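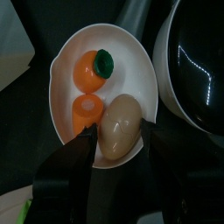
FOR RELEASE: July 2026

**Skidetti Student Robotics Club Teaches Arm to Clear Up After Lunch, Provided Lunch Is Plastic**

The Skidetti student robotics club will hold its first public kitchen contest this month, in which student-built programs compete to move toy groceries from one piece of cookware to another without launching any of them across the room.

The contest is called the Gultell Round, after the workshop building where the club meets. Each team gets the same two-fingered arm, the same bowl and 10 minutes on the clock. Points are given for food that ends up where it was sent. Points are taken away for food that ends up on the floor, and there is a separate, larger deduction for food that ends up on a judge.

"We started in May with the idea of making a full breakfast," said Vega Cantero, the club's student captain. "By the second week we had agreed that breakfast could be an egg. The egg had other plans."

The toy egg has a seam across the middle and is worth more than any other item on the list. Carrot pieces score lower and are popular with teams that like to sleep at night. Round fruit and vegetables fall in between, as they tend to roll toward whichever side of the bowl the programmer forgot about.

Teams train their programs by guiding the arm through a task by hand, recording each run and letting the software learn from the pile. The club has logged 847 runs so far. Cantero describes the early ones as "mostly a record of us apologizing to a bowl," but they were kept in the set, on the theory that a robot should know what kind of people it works with.

Most of the spring went into the wrist camera. A glossy black pan reflects the ceiling lights, and one early program spent an afternoon reaching for the reflections with great confidence. The team responsible, Skudosine, has kept the name of that program and put it on a T-shirt.

Skudosine will face the club's other senior team, Diệp, in the final event, a two-part round. In part one, the arm must take a named item out of the bowl. In part two, it must put the item back, a job that both teams had assumed would be easier.

Admission is free. Visitors may try guiding the arm themselves between rounds, and children under 12 will be scored separately to protect the feelings of the adults.

No real food will be handled by the robot. Snacks will be served by people, who are slower to set up but need less supervision.

**Press inquiries:** Vega Cantero, Skidetti Student Robotics Club, Gultell workshop, front desk. Please knock loudly during practice.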